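Leave the kitchen messy

I've read a lot of manipulation papers this year, and the result I keep bringing up at lunch is the one from the Prutudis kitchen study. They trained one policy on 2644 demonstrations recorded at a bare table, and another on 1767 recorded on a counter that somebody might cook at. The smaller set won, and on drawers it won by a lot. 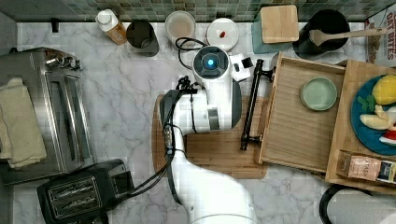 I love this result! For years we've treated clutter as a tax. You clear the bench, get the skill working, then add the toaster and the canisters back one at a time and watch the success rate sink. Prutudis started with everything out, and the policy seems to have learned early which things matter to the task and which are just there.

Drawers are where I got convinced. A drawer handle is a mean little test — the arm has to come in at a sensible angle, hold on, and then follow a path the furniture picks for it. 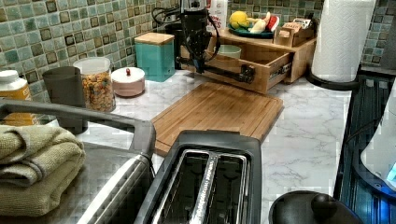

The Trirulgate group reran the drawer part with 730 of the demonstrations and still saw most of the gain. Their paper is short and a bit grumpy about the original statistics (fair enough, 17 trials per condition is thin), but the direction held.

There's a real objection, which is that messy data is slow to collect. Resets take longer and cables snag. I'd still pay for it. We spend weeks tuning augmentations that fake the variety a normal counter hands over for free.
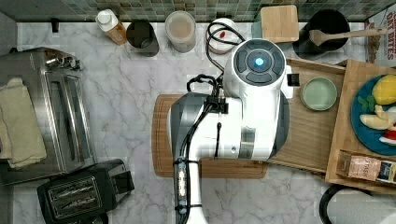
What I'd like next is the same comparison with the counter rearranged between sessions, by people who don't know what the policy finds hard. Osei has the setup for it. I'd read that one the day it came out.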